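Search products Go Advanced search

Rorker Bench Assistant, Model 2

The Rorker is a single-arm helper for benches where people fold, sort, wipe and put away. It was built by Dristunier for shops that have one or two dull jobs nobody fights over. It lifts small things and sets them down where you asked, all day, with no opinion on the radio station.

What changes at work

Most buyers ask how many people it replaces. Hagedorn, a furniture rental and refurbishing shop, had 15 people on the floor when its first unit went in last September, and it has 15 now. What went away was the end-of-shift wipe-down rota, a document that had caused more bad feeling than the pay scale. What arrived was a new argument over who gets to name the arm. It is still going on.

Rainer Janssen runs the finishing room there and did not want the thing. He now spends the first 20 minutes of his shift checking the day's job list, which he describes as being promoted to babysitter. He also goes home with his wrists in better shape, and he would like that left out of the brochure.

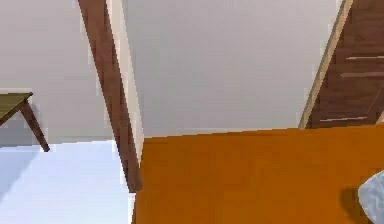
Every job is rehearsed in the Wosska planner, supplied with the arm, before anything moves on your floor. You build a rough copy of the room and try the task until it stops embarrassing you. Keep the copy plain. A flat orange top against a gray wall, with dark wood grain on the cabinet front behind it, is plenty to plan a reach across a work surface, and your staff can argue about paint colors on their own time. Hanne Pitkänen teaches the planner course and asks that the people who do the job by hand build the first version. Managers tend to leave out the spot where everybody puts their coffee.

In the box

Arm, bench clamp and power lead
Soft gripper pads, 2 pairs
Wosska planner, one seat
Printed handbook, 23 pages, mostly readable

Not included: table, patience.

Service

Pads wear out and are sold in pairs. Swapping them takes one screwdriver, which will be in somebody else's drawer. Planner training is booked separately and runs for 2 days on your site.

Page updated 2023-03-18

Related items
Rorker spare gripper pads
Rorker rolling base
Wosska planner, extra seat
Bench clamp, wide

Contact Dristunier | Copyright Dristunier, all rights reserved | Back to top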